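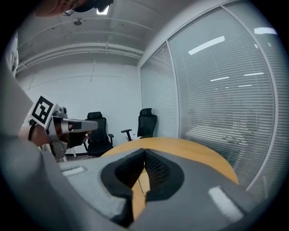

Pinças manuais em uso junto a uma mesa redonda.

Andholm suspende uso das pinças manuais Nisix do lote 3001

Fecho involuntário dos dedos em dois equipamentos. Um operador com ferimento ligeiro. Substituição gratuita, paragem imediata pedida a todos os clientes

CHAREONSUK, 22 de março de 2020 – A Andholm pede a todos os clientes e parceiros que parem já de usar as pinças manuais Nisix do lote 3001. Foi confirmada uma falha no motor de retorno dos dedos. Em certas condições os dedos fecham sem que o gatilho seja premido, e fecham com a força toda. Dois casos confirmados até agora, ambos no centro de Chareonsuk, ambos em sessões de demonstração à mesa.

No primeiro caso, sem feridos. A pinça fechou no ar, a operadora largou-a, o punho ficou rachado. No segundo, o operador estava a limpar as almofadas com um pano e ficou com a ponta do indicador presa. Ferimento ligeiro, tratado no local, sem baixa. O botão de corte do punho funcionou, mas só à segunda tentativa, e esse ponto está também em análise.

O lote 3001 tem 139 unidades. Saíram de fábrica em setembro e foram entregues a equipas de recolha de dados e a clientes que treinam braços robóticos por demonstração. Outros lotes não usam o mesmo conector e não estão, por agora, abrangidos por este aviso. Se isso mudar, a Andholm publica novo comunicado.

O que se passou

A pinça Nisix é segurada pela pessoa que demonstra a tarefa, muitas vezes uma em cada mão. O gatilho abre e fecha os dedos, os marcadores quadrados servem para saber onde está a ferramenta, a câmara grava. O motor de retorno só devia trabalhar no fim de cada gesto, para repor a abertura e deixar a pinça pronta para o seguinte.

Nas unidades do lote 3001 o conector entre o sensor do gatilho e a placa, fornecido pela Kengate, pode ganhar folga. Com folga o sinal cai. A placa lê a queda como gatilho premido até ao fundo e manda fechar. Devia haver um segundo controlo, que compara a leitura com a corrente do motor. Esse controlo existe no software mas estava desligado durante a calibração, e em duas unidades ficou desligado depois dela. Erro nosso, da Andholm. Não é da Kengate.

O conector em si cumpria a especificação que a Andholm lhe deu. A especificação é que não previa o número de ciclos a que as pinças são hoje sujeitas. O ensaio de duração foi feito a 4000 ciclos. Uma equipa com turnos cheios passa isso depressa, e os dois equipamentos que falharam já o tinham passado.

Primeiros sinais, segundo o registo interno: um estalido seco no punho, um ligeiro tremor dos dedos em repouso, a abertura que não chega ao máximo. Tinham sido anotados por operadores em mais do que uma ficha de sessão. As fichas foram lidas tarde. Também aqui há correcções a fazer, ver mais abaixo.

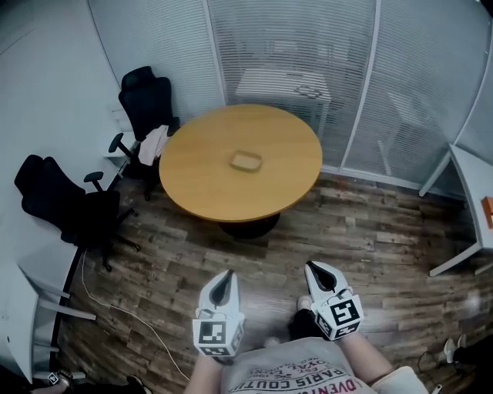 Andholm | Departamento de Segurança do Produto

Que pinças estão abrangidas

Todas as que tenham 3001 como número de lote na etiqueta interior do punho. É preciso abrir a tampa da bateria para a ver. A cor do corpo e o tipo de almofada não servem para identificar o lote, e o número de série sozinho também não. Em caso de dúvida tratar a unidade como abrangida até haver resposta da assistência.

Quem comprou pares deve verificar as duas pinças. Houve entregas em que a esquerda e a direita vinham de lotes diferentes.

As pinças Nisix montadas em braço fixo levam outra placa e outro conector. Não estão abrangidas.

O que fazer agora

Parar a sessão em curso. Pousar a pinça na mesa com os dedos virados para longe de qualquer pessoa.

Desligar no interruptor, esperar que a luz do punho se apague e só então retirar a bateria. Não meter os dedos, panos ou ferramentas entre as almofadas enquanto a bateria estiver colocada.

Guardar pinça e bateria em separado, com indicação "não usar" bem visível.

Não abrir o punho além da tampa da bateria. Não reapertar o conector. Duas equipas perguntaram se uma gota de cola resolvia: não resolve, e estraga a peça para a análise.

Não repetir a calibração. É nesse passo que o segundo controlo pode ficar desligado.

Enviar à assistência o número de lote, a quantidade de unidades e o registo das últimas sessões, se existir. Não é preciso esperar por ter tudo, a lista das unidades chega para abrir o processo.

Se houver alguém magoado, mesmo que seja só um beliscão ou uma nódoa negra, pedimos que isso seja comunicado também. Até agora as ocorrências pequenas ficavam muitas vezes por escrever.

Substituição

Gratuita, transporte incluido. As pinças de substituição levam conector novo com patilha de retenção e uma versão de software em que o segundo controlo não pode ser desligado pelo utilizador nem pela rotina de calibração. O botão de corte passa a actuar directamente na alimentação do motor, sem passar pela placa.

As primeiras unidades seguem para equipas que têm todo o equipamento no lote 3001 e estão por isso completamente paradas. Depois as restantes, por ordem de chegada dos pedidos. Ainda não há data para fechar a operação. A Andholm não quer dar um prazo que depois não cumpre: o novo conector está a repetir o ensaio de duração e nenhuma pinça sai antes de esse ensaio acabar.

Clientes que prefiram devolver e ser reembolsados podem fazê-lo. Basta dizer no pedido.

As baterias não têm defeito e podem ficar com o cliente. Servem nas pinças novas. Os suportes de mesa e os marcadores também se mantêm.

E os dados já gravados?

Pergunta que mais chegou à assistência. Resposta curta: as gravações feitas com o lote 3001 não estão perdidas mas precisam de ser verificadas antes de servirem para treino.

Quando o sinal do gatilho cai, o ficheiro regista um fecho que a pessoa não mandou fazer. Num braço treinado com esses dados o resultado pode ser um fecho fora de tempo, com a peça ainda longe ou com a mão de alguém por perto. O risco passa portanto da pinça para a máquina. Quem já tenha usado gravações do lote 3001 em braços que trabalham perto de pessoas deve voltar à versão anterior do modelo até a verificação estar feita.

A Andholm tem uma ferramenta de verificação, a mesma que usou internamente em Chareonsuk. Compara o sinal do gatilho com a abertura real dos dedos e marca os troços em que as duas coisas não batem certo. Vai ser enviada a todos os clientes registados, sem custos. Corre no computador do cliente, não é preciso mandar gravações para fora.

A ferramenta não apanha tudo. Fechos muito curtos, no fim de um gesto, podem passar. Para tarefas com objectos pequenos e planos em cima da mesa recomenda-se ver os troços marcados um a um, e mais alguns dos não marcados.

O que muda dentro da Andholm

As fichas de sessão passam a ser lidas no próprio dia pelo Departamento de Segurança do Produto. Estalido, tremor ou abertura incompleta param a unidade, sem esperar por segunda opinião.

O ensaio de duração passa a seguir os ciclos registados em uso real. Vai ser refeito para o resto da gama Nisix, incluindo modelos em que não há queixas.

A limpeza das almofadas só é permitida com bateria fora. Estava no manual, na parte da manutenção, mas não na folha rápida que fica junto ao posto de trabalho, e é essa que as pessoas lêem. A folha foi reescrita e segue com cada pinça nova.

Os postos de demonstração de Chareonsuk foram revistos. Cabos no chão fora da zona de passagem, distância maior entre operadores quando há duas pessoas a trabalhar com pinças ao mesmo tempo, e corte geral ao alcance de quem acompanha a sessão.

O relatório técnico completo será publicado quando a análise do botão de corte terminar. A Kengate está a colaborar e recebeu amostras das duas unidades que falharam, bem como de unidades do mesmo lote sem sintomas, para comparação.

A Andholm lamenta o sucedido, em primeiro lugar junto do operador ferido, e também junto das equipas que ficam com o trabalho parado. Sabemos que há calendários apertados. Mesmo assim o pedido mantém-se: nenhuma pinça do lote 3001 deve ser ligada, nem para um teste rápido, nem para acabar uma série que ficou a meio.

Sobre a Andholm

A Andholm desenvolve ferramentas de mão e software para ensinar tarefas de manipulação a robôs. A gama Nisix inclui pinças manuais, pinças para braço fixo e acessórios de marcação. O centro de Chareonsuk faz demonstração, ensaio e assistência.

Contactos

Clientes: linha de assistência Nisix, no número indicado no contrato, ou formulário de avarias na área de cliente. Escolher o assunto "lote 3001", senão o pedido vai para a fila geral e demora mais.

Imprensa: gabinete de comunicação da Andholm, Chareonsuk. Imagens em alta resolução a pedido. Pedidos de visita ao centro ficam suspensos ate novo aviso.

Este comunicado substitui a nota curta enviada aos clientes na véspera, que indicava mal o sítio da etiqueta. A etiqueta está dentro do punho, debaixo da tampa da bateria.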